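Préparer une équipe à travailler avec des pinces portatives : le guide pas à pas

Chez Folta, à Ondodville, on est passés en avril à l'enregistrement des gestes avec des pinces tenues à la main. Le principe est simple : une personne fait la tâche avec les pinces, ses mouvements sont enregistrés, et ces données servent ensuite à entraîner les bras qui reprendront une partie du tri et du rangement. Je m'attendais à des mois de frottements. J'ai surtout vu des collègues de l'atelier se prendre au jeu, discuter de la meilleure façon d'attraper un gobelet et corriger nos consignes (souvent à raison !). Voici la méthode, telle qu'on l'applique maintenant.

Ce qu'il vous faut

Une paire de pinces par poste
Des tables stables, de hauteurs différentes si possible
Des objets du quotidien de l'atelier : gobelets, petits blocs, bacs
Une fiche de tâche imprimée
Un tableau de rotation visible de tous

Étape 1 : choisir les tâches avec ceux qui les font

Ne partez pas de la liste du bureau des méthodes. Demandez à l'équipe quels gestes fatiguent, lesquels reviennent sans arrêt, lesquels demandent du coup d'œil. On a gardé neuf tâches pour commencer, et les deux premières proposées par l'atelier n'étaient même pas dans notre dossier ! Écrivez aussi noir sur blanc ce qui restera manuel. Chez nous, le contrôle final et la reprise des pièces abîmées n'ont pas bougé, et le savoir dès le départ a beaucoup détendu l'ambiance.

Étape 2 : parler des postes avant de parler du matériel

C'est la réunion qu'on a envie de repousser. Faites-la quand même en premier. Dites quels horaires changent, qui touche une prime de formation, à quoi servent les enregistrements et à quoi ils ne serviront jamais (la cadence individuelle, par exemple). Chez Hegarty, nos voisins de zone, ils avaient livré le matériel avant d'expliquer quoi que ce soit, et il leur a fallu reprendre toute la discussion depuis le début.

Étape 3 : apprendre à tenir les pinces

Trente minutes de prise en main suffisent pour un premier essai. Coudes près du corps, poignets souples, gestes un peu plus lents qu'à l'ordinaire. Commencez par un objet facile à saisir, posé au milieu de la table. Ensuite seulement, déplacez-le vers un coin, puis ajoutez un deuxième objet. Les plus rapides de l'atelier sont parfois les plus déroutés au début : leurs mains ont des raccourcis que la pince ne connaît pas encore. Laissez-leur le temps, ce sont eux qui donnent ensuite les plus beaux enregistrements.

Étape 4 : écrire une fiche de tâche courte

Une position de départ, une position d'arrivée, un critère de réussite. Pas plus. Nos premières fiches tenaient sur deux pages et tout le monde les lisait en diagonale. On note la référence de la série en haut – chez nous sous la forme « Fastex 426 », Fastex étant le nom interne du projet – et on laisse une grande marge pour les remarques. C'est dans cette marge que j'ai trouvé mes meilleures idées !

Étape 5 : répartir les postes dans la salle

Gardez de la place entre les tables, de quoi reculer d'un pas sans gêner le voisin. Variez aussi les surfaces : un plateau en bois clair et un marbre noir veiné de blanc ne donnent pas du tout le même fond derrière un objet, et cette diversité est précieuse. Les collègues peuvent très bien travailler en parallèle, les uns à une table, les autres près d'un comptoir, tant que chacun a ses objets et sa fiche.
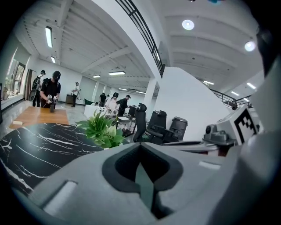 Étape 6 : faire tourner et relire ensemble

Changez de poste toutes les trente minutes, avec une vraie pause entre deux séries. En fin de journée, regardez quelques enregistrements en groupe, les ratés compris. On y parle prise, angle, hésitation, et les anciens transmettent des tours de main que je n'avais jamais vus écrits nulle part. Deux collègues préparent désormais elles-mêmes les nouvelles fiches et forment les arrivants. Prévoyez ce temps dans le planning, au même titre que les séries.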